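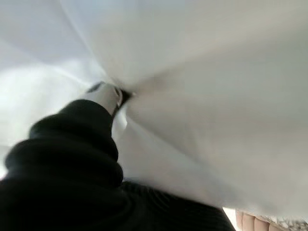 Reading time: 4 min

Filed under: Methods > Cloth and soft things

Search this site
Enter keywords
Go

How to teach a two-handed robot to hold and smooth a bed sheet

Delwyn Goodwin, 12 Dec 2025

I've wanted to write this one up since October, when the pinch-and-press method finally started giving us sheets I'd be happy to sleep under. It's a lovely bit of work to try for yourself! You need a robot with two hands that have proper fingers, a camera at the head, a camera at each wrist, and one large plain sheet. White is the hardest colour for the vision side, so start there and everything else will feel easy.

The idea is simple. One hand gathers a bit of cloth and keeps hold of it. The other opens out and works flat against the sheet. We call them the anchor and the palm. Most of our early attempts at Hopkin had both hands grabbing, and all we did was move wrinkles from one side of the bed to the other.

Step 1. Lay the sheet badly

Throw it over the bed and leave it. Don't tidy. If every run starts from a neat sheet the policy learns to do very little, and you'll be so pleased with the scores that you won't notice for a week (I didn't). We keep a short list of starts, including one with a corner tucked under and one with the whole thing in a heap, and draw from it at random.

Step 2. Record the pinch

Drive the anchor hand by teleoperation. Bring it in low, close the fingers on a small fold, then stop for a full breath before pulling. That pause matters a great deal. It gives the wrist camera a steady run of views with the folds fanning out from the fingertips, and those folds are the best clue the model gets about where the cloth is tight. In our Okameck recordings we cut the pause to save time and had to do the lot again.

Watch how much you gather. A fat fistful holds well but leaves a star of creases that the palm can't get out afterwards. A pinch that's too small slips. Somewhere between is a grip where one flap hangs below the fingers and another stands up above them, and once you've seen it a few times on the wrist view you'll spot it straight away.

Step 3. Record the palm

With the anchor holding, open the other hand, fingers out and slightly spread, and set it down on the sheet. Press first, then slide away from the anchor. Short strokes! Lift between them. Long sweeping strokes look wonderful when a person does them, but the cloth bunches ahead of the fingers and you end up ploughing. 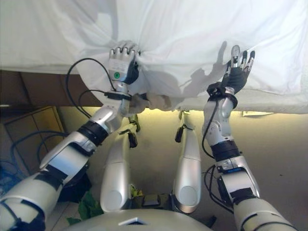 Tunulico asked under the first draft whether the anchor hand ought to let go between strokes, so that the tension can even itself out. I tried it both ways after reading that. Letting go after each stroke lost the fold so often that the run mostly turned into a search for it. Letting go once, halfway through, does seem to help on heavier cotton, and I'd welcome results from anyone with a different hand.

Step 4. Label the moments, leave the rest

You don't need a label on every frame. Mark two things: when the anchor closes, and when the palm touches. Our tool, Drurier, puts a tick on the timeline for each and fills in the stretches between. We recorded 100 runs, threw out the ones where the operator changed their mind partway, and trained on what was left.

Step 5. Sort out the shadows

This one cost us the most hair. Under strong light the hand throws a shadow on the cloth with the fingers plain to see, and an early version of the model would happily treat it as the hand. It put the palm down in the wrong place and looked very confident about it. What cured it was moving the lamp between recordings, so that the shadow turned up on every side. Keep some runs with hard shadows in the test set too. 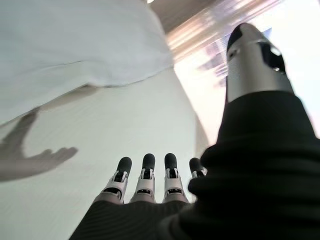 Wrist view: fingertips near the middle, thumb to the right, hand-shaped shadow to the left.

Step 6. Test it properly

Use sheets the model hasn't met. Ours had 51 test starts, and a run counted as good if the largest remaining wrinkle was shorter than a hand's width, measured with a tape by somebody who hadn't watched the run. Typical good runs took about seven strokes. The failures were nearly all at the pinch, with very few at the palm, so if you only have one spare afternoon spend it on Step 2.

A few odds and ends. Check the cable slack at both wrists with the arms at full reach. Wash new sheets before you start, as the stiffness from the packet changes how they fold. And save the wrist video even if you only train on the head camera, you'll want it when a pinch slips and you can't see why.

Fitted sheets are next, elastic and all. I can't wait.

Print this page
E-mail this page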